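Review: Vandetberg dial microwave, compact model

13 September 2026

I have used this oven daily in a one-bedroom flat and, before that, for a short period in the shared kitchen at Furkow, where Vasanthi Kaimal had an identical unit. Most of what follows comes from the flat. The shared unit got harder use and I mention it where the two behaved differently.

The reason for buying a mechanical-dial oven was simple. My previous microwave, an Asix with a membrane keypad, lost its Start key, and a replacement membrane cost nearly as much as the oven. Dials can be fixed with a screwdriver. I also dislike setting a clock after every power cut.

## Controls

There are two knobs and a small button or release. The upper one has the finer markings and the lower one is the one my hand goes to most. The labels are small, grey and printed directly on the white fascia. In a dim kitchen I can't read them without leaning in, and my father gave up and put a dot of nail polish at his usual position. Darker ink would have cost nothing.

The timer is a clockwork type driven by a small motor. Short settings are its weak point. Below a minute the error is large enough to matter: set it for what looks like twenty seconds and the result can be anything from a quick warm-through to melted butter across the turntable. The accepted fix is to turn the dial well past the mark and bring it back, which takes up the slack in the spring. It helps. It doesn't fix it.

Above three minutes the timer is consistent enough that I stopped checking it against my phone.

The bell is a single mechanical strike. It doesn't repeat, so if you are in the next room with the kettle on you will miss it. I prefer this to five beeps and then a reminder every minute, but Wajid Bajwa, who borrowed the flat for a fortnight, left porridge in there twice.

## Heating

I ran the usual water test: 300 mL from the cold tap in a plain glass jug, full power, stirred before reading. Repeat runs agreed well with each other. The same volume in a thick stoneware mug came out noticeably cooler, as you would expect, with the mug taking its share of the heat.

Evenness is average. A flat layer of grated cheese on a plate melts first in a ring a little way out from the centre, then at the middle, with the outer edge last. Anything dense should be arranged around the rim with the centre left clear. Rice reheats properly if you break it up and add a spoonful of water. Lasagne needs medium power and a standing period, and no amount of fiddling gets around that.

Defrost is better than I expected. 200 g of mince separated cleanly with one turn at the halfway point and no grey cooked edges. Bread is less successful, though I have not met a microwave that handles bread well.

Low power works by cycling the magnetron on and off, with a long off period. You can hear the change in hum. For chocolate this means stopping early and stirring, as the on period is long enough to scorch a small quantity.
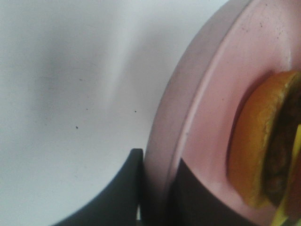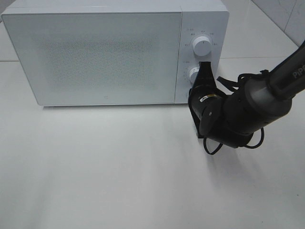 *Photos: Henrique Bragança. Pink plate, top; microwave, bottom.*

## Crockery and clearance

Check your largest dinner plate before buying. Mine fit on the turntable but one of them, a square one, catches the cavity wall at the corners and stalls rotation. The coupling under the glass tray then clicks, which sounds worse than it is. Round plates of the same width turn freely.

Allow space behind and above. The manual gives the figures and they should be followed. Urmas Vasiliauskas had his pushed hard against a splashback under a shelf, and the thermal cut-out tripped during a long run of jacket potatoes. Pulled forward, it has not tripped again.

## Cleaning

The exterior is a matte white finish. It hides fingerprints well and shows everything else. Turmeric will stain it if left overnight - bicarb paste removed most of mine, and a faint yellow mark remains. Don't use a scourer, which leaves a shiny patch that can't be put right.

The cavity wipes out easily apart from the upper rear corners, where the radius is tight and splatter bakes on. A bowl of water with lemon on full power, then ten minutes with the door shut, loosens it. Both knobs pull straight off their shafts for washing. Note the orientation before removing them.

## Noise and build

The fan is audible but lower pitched than the Asix. The door latch is stiff when new and eases off with use. On Vasanthi's unit it has eased rather too far and now needs a deliberate push to engage. The feet grip well on laminate and slide on polished stone.

## Compared with the Ezeani

Vasco Louro has the Ezeani compact, which costs more and has a digital timer with one rotary control. It is better for short times and has a brighter cavity light. It also requires the clock to be set before it will run. If you mostly soften butter or warm baby food, get the Ezeani. For reheating dinners and defrosting, the Vandetberg does the same work for less money.

## Summary

Good: simple controls, serviceable knobs, solid defrost, no clock.

Bad: poor accuracy under a minute, faint labels, one quiet bell.

I'd buy it again at the sale price. At full price I would look harder at the Ezeani.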